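Rental shop notebook, February, 7:40 a.m.

Chafer heat-hold check, continued. Unit is the Fankhauser full-size with the 2-inch water pan. Toàn Trương filled it from the hot tap to the scribed line, lid on, both burners lit together. Food load was plain rice, covered.

Start reading 57 C at the center of the pan. Target is 60 C or better before it goes out with the hold-time card. Center crossed 60 on the second reading. The corner over the left burner ran ahead of the center the whole time; the corner by the lid hinge lagged. Lid seats badly on the hinge side. Bent the tab back by hand, still a gap.

Repeat with the Mernura lid on the same base. Seats flat. Hinge corner now tracks the center. Keep the Mernura lids with the Fankhauser bases until the replacement tabs come in, and tag the shelf.
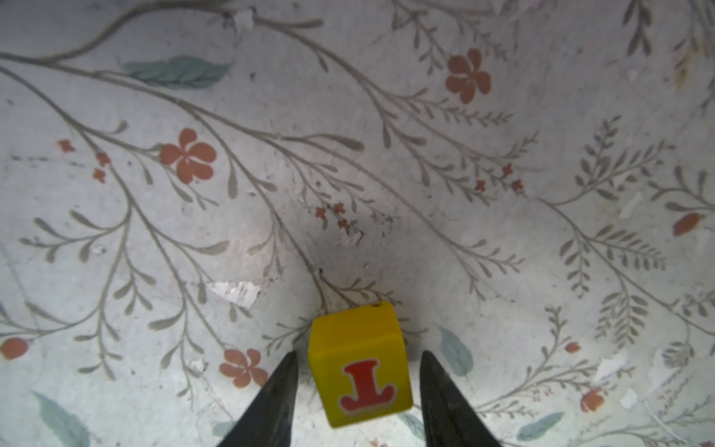
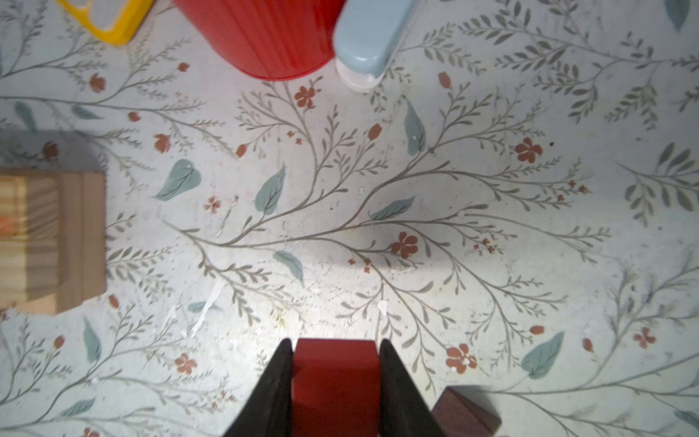
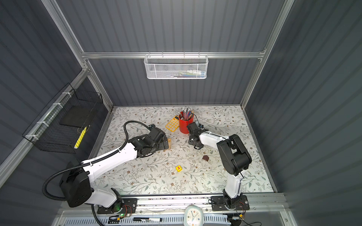 Burner holders: three of the snuffer caps are stiff. Degrease, do not oil. Châu Khổng wants the caps counted on return as separate items. Agreed, needs a line on the return sheet.

Punch bowl crates for the Songate order. Foam inserts cut for the old bowl, new one sits proud of the lid by a finger width. Recut the bottom insert only. The side pieces are fine.

Dishwasher: rack counter passed 3000 this morning. Rinse arm bearing is due. Spare is in the drawer under the label printer, wrong gasket in the bag. Ordered the right one through the Piltport counter. Until it arrives, glassware goes through on the short cycle and gets a hand polish.

Open:
Hinge tabs, Fankhauser lids.
Return sheet line for snuffer caps (Châu).
Repeat the hold check with a half-full pan, same lid, center and hinge corner only.
Probe 2 reads low in ice water. Pull it from the kit.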